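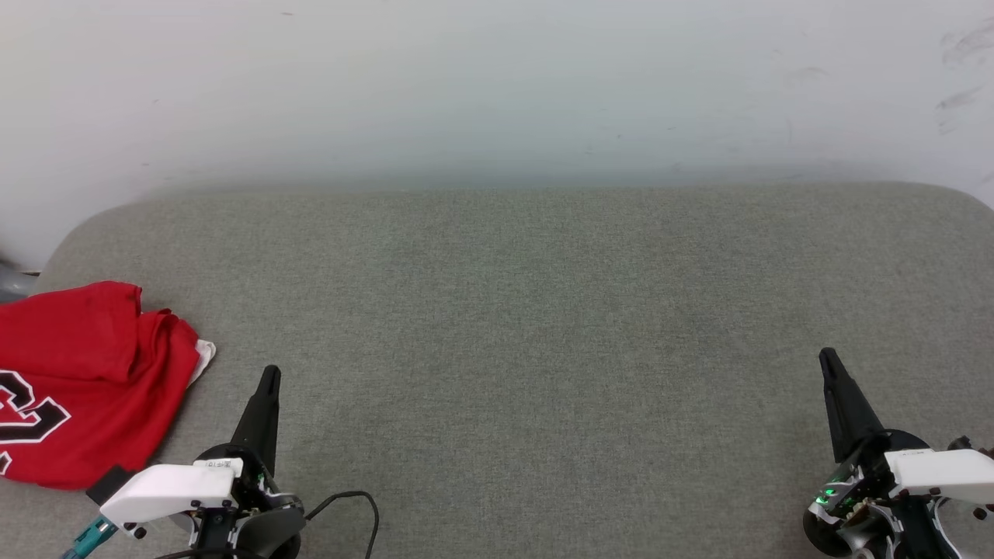 I started writing down what was on my shirts because I kept buying the same ones twice, and the Grinwood Shirt List is what that habit turned into. It's one CSV file with 3708 rows, and every row is a single used shirt or jersey I looked at in a thrift store or at the Vurnville swap meet. I note the color, the size on the label, the fabric, the price, and whatever is printed on it. Something red with big black numerals or letters edged in white goes in as `base=red, print=black, outline=white`, and I type the characters only if I can read all of them. Crumpled shirts get shaken out first!

## What's in the file

- `id` – just a running number
- `base`, `print`, `outline` – plain color words, no hex codes
- `text` – what it says, or blank
- `label_size` – what the label claims (don't trust it)
- `fabric` – copied from the label, blank if it was cut out
- `price` – US dollars, before any haggling
- `place` – one of 6 stores, or `swap`

## Stuff that'll trip you up

I was pretty sloppy with colors until June, so "maroon" and "dark red" are mixed together in the early rows. Mehwish Jatoi went through 200 of those and fixed them by hand, bless her, but the rest are still a mess. There are also 157 rows with no price, mostly from bins where you pay by the bag. I left those blank – please don't fill them in with zero, it wrecks the averages.

Kids' sizes are in there too. Filter on `label_size` starting with `Y` if you want them gone.

## Using it

Do whatever you like with it, a link back is nice. I open it in a regular spreadsheet and it loads fine, though you'll want to set `text` to plain text or your leading zeros will vanish (I lost a whole evening to that one).

Last update: 10/7/25. I still have a stack of paper notes from the swap meet to type in, so more rows are coming.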